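Section 4: Running the two-arm demonstration on an open day

This is the part visitors come for, so give yourself time to enjoy it. Jytte Lauritsen wrote the first version of these steps after the March open day at Grivthorpe, and they have been tidied up since for the Cekevberg visit on 28 September 2024.

Before the doors open

1. Switch on at the wall and wait for the Ranetti controller to finish its checks.
2. Load program 233 (slow demonstration). Program 377 is the full-speed version and must stay locked while guests are in the room.
3. Put the toolbox at the back and set out the bin, the tray and the frosted containers.
4. Send both arms to their start position and watch them all the way there.

CAUTION: Keep hands, sleeves and lanyards out of the enclosure whenever the arms have power. Press the stop button before moving anything inside, however small the change.

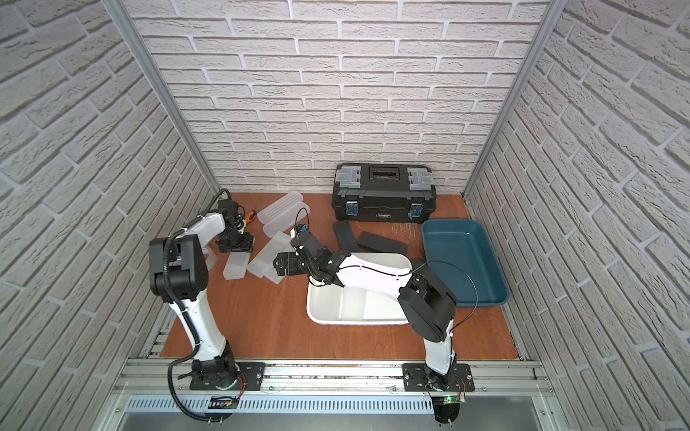

5. Invite people up in small groups and let them settle before you press Start. The first movement always gets a gasp – it really is a lovely thing to watch!
6. Talk while the arms work. Point out how the elbow and wrist share a reach between them, and let people ask whatever they like.
7. If a container slips, let the program carry on. Visitors are often keener on the second try than on the first.

NOTE: Children love guessing which arm will go next. Ask them before each run.

Between groups

8. Press Stop, then set the containers out again by hand.
9. Look along the cables for anything rubbing or caught.
10. Clear the message on the Gape screen and return to step 4.

For shutting down at the end of the day, see Section 5.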